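In Defense of the Slow Supper

My grandmother owned one cookbook and trusted none of it. "Bake until done," it said, on nearly every page, and she regarded this as the only sensible sentence in the thing. I own thirty-one cookbooks, and every one of them promises me dinner in less time than it takes to watch the news. I have been lied to in hardcover, in paperback and, one birthday, in a box set.

The lie starts with the onions. Everybody knows about the onions by now. "Soften until golden, 5 minutes." I have softened onions in three states and at several altitudes and they have never been golden in five minutes. They have been warm. At a high enough heat they have been black. But the recipe writer has a number to hit, because the number is on the cover, and so the onions are asked to do what no onion has done.

Then there is prep time, a figure that seems to be worked out on the understanding that you live in a kitchen where the carrots arrive peeled. "1 cup carrots, diced." Diced by whom? The dicing happens up in the ingredient list, which as far as the clock is concerned is another country. By the time I have diced, minced, zested, drained and rinsed my way down to step one, I have been on my feet for the better part of an hour and the recipe believes I have just walked in. 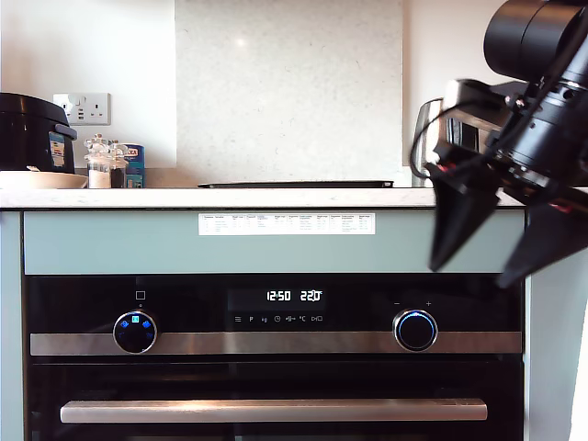
I bring this up because my household recently joined the age of the meal kit. We signed up with Clunen in July, during one of those hot spells when any decision made by somebody else is a good decision. The box came with two dinners in it. Each was for 2 people and each would be on the table, said the card, in twenty minutes. The chicken had its own little packet of salt, as if it were flying coach.

The food was fine. I want to be fair about that. What I objected to was the tone. The card spoke of "getting dinner out of the way," and of "giving you back your evening." I had not been aware that my evening was missing. I had thought that dinner was the evening, or at least the good part of it, the part where a person stands at a counter with the radio on and has an excuse for not answering the phone.

We have somehow agreed that cooking is a delay. It sits between us and something better, and the something better, when I check, is generally a show I'm not enjoying. I saved forty minutes with the Clunen chicken and I couldn't tell you where one of them went. I can tell you about a pot of beans from last winter in some detail.

I'm aware of how this sounds. A man with a comfortable job and no small children is telling people to relax and simmer. There are plenty of nights when twenty minutes is all there is, and on those nights I eat eggs, or toast, or eggs on toast, and think well of myself. Fast food at home is an old and decent tradition. It's the pretending I mind. A grilled cheese has never claimed to be a braise. A "weeknight cassoulet" should be made to explain itself.
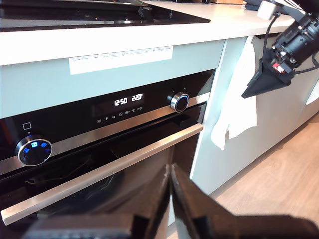 Weidong Ding, who read a draft of this, wrote in the margin that I had it backward: people don't buy the quick recipe to save time, they buy it to get up the nerve. Tell someone that supper will take two hours and they'll order a pizza. Tell them half an hour and they'll start, and once the onions are in the pan it's too late to turn back.

I have been chewing on that. It would make the five-minute onion a kind of white lie, like a dentist saying "almost finished." I suppose I've started a few good meals on the strength of one. Still, I have also served a few of them at ten at night to guests who had gone quiet and begun eating the garnish.

So here is my modest request to publishers. Print the real number. Make somebody's brother-in-law cook the dish, with a normal knife and a drawer that sticks, and time him from the moment he starts looking for the colander. If it comes to an hour and a half, put that on the cover in big type. I would buy that book. It would bring me to 32, and I could stop there.

In the meantime I've canceled the box. The beans are soaking, and supper is at seven, or possibly eight.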